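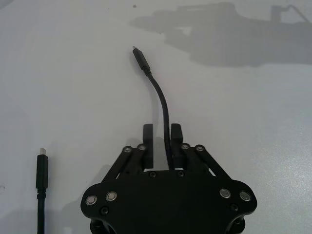
4 Setting Up Owner and Lease Records

This section covers the entry of company details, working interest owners and lease records in Likwood, the back-office package for small oil and gas operators. Complete Section 3 (Installation and User Accounts) first. You need an account with Administrator rights for steps 1 through 9.

4.1 Before you start

Have the following on hand:

- The recorded lease and any amendments
- The signed division order for each producing well
- A current W-9 for each owner
- The operator number issued by the state
- The closing balance of the suspense account, if you are moving from another system

CAUTION: Do not enter production until all decks for the lease have been approved. Volumes posted against an unapproved deck go to suspense and must be reversed one month at a time.

4.2 Company profile

1. Open Setup > Company. The profile opens in view mode.

2. Select Edit and enter the legal name of the operating company as it is registered with the state. Abbreviations such as "Drlg." are accepted on reports but rejected on state filings.

3. Enter the mailing address and the name of the person who signs filings. If a family member signs for a retired or deceased principal, enter the current signer here and keep the former principal under Past Officers.

4. Set the first accounting month. This field locks after the first revenue run.

NOTE: A company that was bought or renamed keeps one profile. Use the Former Names tab to record the old name and the month of the change. Checks print the current name only.

4.3 Owner records

5. Open Owners > New. Likwood assigns the next free owner number. To keep numbers from an older system, clear the Auto box and type the number yourself. Numbers below 100 are reserved for internal accounts.

6. Enter the owner's name, tax ID and payment address. For a trust, enter the trust name on line 1 and the trustee on line 2.

7. Choose the interest type:

WI - working interest, bears costs
RI - royalty interest
OR - overriding royalty
NP - net profits interest

An owner who holds more than one type on the same lease needs one owner record and a separate deck line for each type. Do not create a second owner record. Duplicate records produce two tax forms at year end.

8. Set the minimum check amount. Balances under the minimum carry forward until they reach it or until the annual release in December.

4.4 Lease record and division deck

9. Open Leases > New and enter the lease name, county and legal description. Lease names can be up to 18 characters. Longer names are cut off on the run statement, so shorten them yourself where two leases start with the same words.

10. Select Add Deck. Enter each owner number and decimal interest to eight places.

11. Select Check Total. The deck must add up to 1.00000000. A difference of one in the last place is usually a rounding error in the division order. Correct the line named in the order and leave the others alone.

12. Enter the effective month and select Approve. A second user must approve the deck if dual approval is turned on (see Section 3.6).

Sample deck for the Overgaard lease:

Owner 711 - Fogh, Elínborg - WI - 0.50000000
Owner 712 - MacAulay, Struan - WI - 0.37500000
Owner 1526 - Blöndal, Svend - RI - 0.12500000
Total - 1.00000000

4.5 Changing a deck after a sale or an estate

Never overwrite an approved deck. Open the deck, select Copy Forward and enter the effective month of the transfer. Change the affected lines in the copy, then repeat steps 11 and 12. The old deck stays attached to earlier months.

Where the heirs have not been settled, mark the owner's line Suspend and choose reason code E. Revenue continues to accrue. Joint interest billing is not suspended, and statements go to the address on the owner record unless an estate contact has been added.

CAUTION: Reason code E does not expire. Run the Suspense Aging report each quarter and compare it with your title file.

4.6 Error messages

"Deck out of balance" - The total is not 1.00000000. Return to step 11.

"Owner on hold" - The W-9 date is blank. Enter it on the Tax tab.

"Prior month open" - Close the earlier accounting month before approving the deck.

Continue to Section 5, Production and Run Tickets.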